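Primeiros passos com o kit Pelum da Hadex

Se a caixa acabou de chegar a sua casa, parabéns! Eu sei que a vontade é ligar tudo de uma vez (eu próprio não resisti), mas reserve 30 minutos com calma e um café ao lado.

Comece por fixar a base do braço à mesa e aperte bem os parafusos, um bocadinho de cada vez e em cruz. Depois ligue o cabo da garra, deixando folga suficiente para o pulso rodar à vontade, e só então a alimentação.

Abra o programa Skilla, escolha "Novo posto" e faça a calibração. São 25 pontos, e convém não tocar na mesa enquanto o braço os percorre. O meu primeiro resultado foi de 87 em 100, e o Murray Grimshaw, que me ajudou por telefone, garantiu que chegava perfeitamente para pegar em louça e comida.
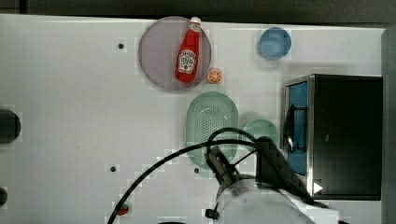

Para os primeiros exercícios, ponha a velocidade no mínimo e trabalhe com um objeto de cada vez, mesmo que tenha vários à mão. Ensine o ponto de recolha, depois o de entrega, grave e repita. Se a garra fechar cedo demais, baixe a altura de aproximação em passos pequenos e volte a gravar.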